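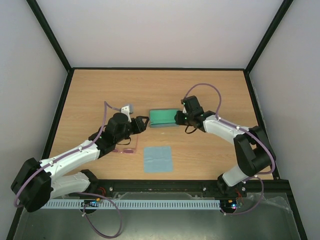 Urkik water main work moved to October

Fri 15 January
By Parley staff

Print this page | E-mail this page

Replacement of the water main under Gotora Road in Urkik has been rescheduled to October, the utility office said in a notice to customers. The work covers 57 service connections between the pump station and Yoshida Street.

The existing cast-iron pipe will be taken out in 2 stages and replaced with ductile iron. Supply will be shut off at each property for one period of no more than 15 hours – notice cards will be left at the door beforehand. Hydrants on the north side stay in service during the first stage.

Bids for the trench work close in 17 days. Meter readings are not affected.

Recent items
Gotora Road parking limits extended
Yoshida Street culvert inspection complete
Urkik transfer station winter hours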